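# Fornurville back room clear-out

*September 2019*

We finally did the back room! If you've been to Fornurville any time since we moved in, you'll know the one I mean – down the hall, past the kitchenette, the door you had to lean on. It was supposed to be the spare workroom. For a good while it was where stuff went when people didn't want to decide anything, and I include myself in that (the box of mystery power adapters was mine, sorry).

Shafiq Majumder set the rules before we touched anything. Shared things get asked about, personal things go in the hall with a sticky note on them, and everything else gets bagged. Teresa Paiva wanted a fourth pile for "maybe" and got outvoted, then ran one anyway behind the door. I looked in it at lunch. It was mostly picture frames and a fondue set.

We used black bags for all of it, which I'd do differently. By mid-morning you couldn't tell the bags of packing material from the bags of old fabric or the ones that were just garbage, and Keir Sutherland ended up opening a bunch of them again to check. Clear ones next time, or at least a strip of tape on the knot.

The sponge and the roll of yellow tape show up in the third one, along with all the little scraps on the carpet.

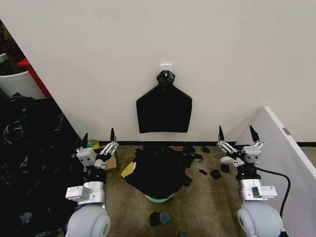 Plain white wall, speckled carpet, and the heap of black plastic down the left side in this first one.

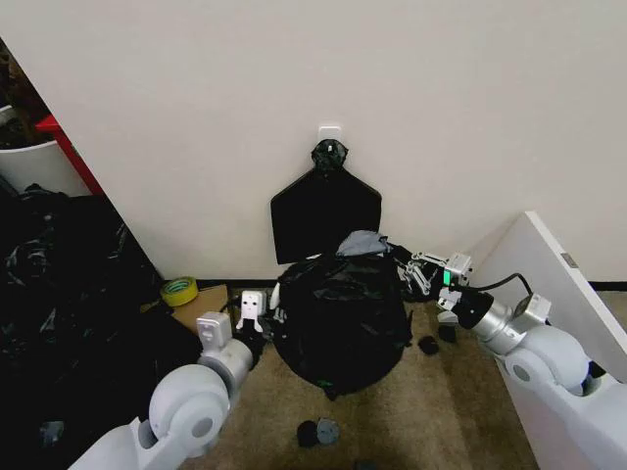 A big wrinkly black bag on the floor under the hanging one in the second, with something gray draped over the top, and the heap still going strong on the left. 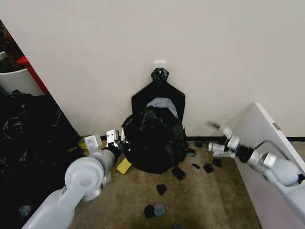

The carpet was the slow part. Bag plastic tears into tiny bits and the bits cling to everything, so you pick one up and it's stuck to your sleeve, and then it's on the carpet in the hall. Farzana Barua tried the vacuum and it swallowed a long strip and made a noise like a kazoo. After that we went around on our knees. If you have a lint roller you don't mind sacrificing, bring it! The wide kind is better.

The sponge was a lot more useful than I expected. We had scuffs along the wall from when the old shelving got dragged out, and most of them came up with warm water and a bit of dish soap. There's one long gray one that didn't budge. Sérgio Prata thinks it's rubber and wants to try an eraser on it. I'd like to just paint over it, but then we'd have to do the whole wall to match, and I've seen how that goes (see: the kitchenette, one and a half shades of white).

Things we found and are keeping:

- the good extension cord, the long one, which had been reported missing twice
- a Riltero desk lamp that needs a bulb and nothing else
- 2 folding chairs, both with all their feet
- a whole unopened pack of the labels we've been rationing

Things still in the hall with a note on them: a sleeping bag, a pair of roller skates, some very heavy binders marked Cernix, and a cookie tin full of keys. Please, please come and look at the keys. Shafiq tried a handful in every lock in the building and got one match, for the meter closet, which we never lock.

The dump run cost more than planned. I'd put 900 down in the budget for hauling and the final bill from Patwary came to 1,276, mainly on account of the carpet offcuts being charged separately – we had 3 rolls of the stuff standing behind the door and none of us had thought about them. They were nice about it and took the broken shelving at no extra charge, and the driver carried down the last of the bags when he saw Keir's face. I'll put the receipt in the folder for anyone who wants to see how it breaks down.

What happens to the room now is up for discussion. Teresa would like a sewing table by the window. Farzana wants proper shelves and a sign-out sheet for tools. I'd be happy with a clear floor through December, and then we can see what people really use it for. My only strong opinion is about hooks: a few more on the wall for bags that are being filled, up off the carpet, so that the heap doesn't start again in the same corner. We can get stick-on ones and take them down if they annoy people. Sérgio wants them lower than I do, so we'll probably end up with two rows.

Oh, and the rest of the bags. There's a stack of clean ones, still on the roll, under the sink in the kitchenette. Use those for the hall bin too and stop buying the tiny ones, they don't fit and they slide down inside the minute you drop in a coffee cup.

If something of yours was in the back room and isn't in the hall, ask Teresa about the pile behind the door before you panic. She's in most mornings. The fondue set is spoken for.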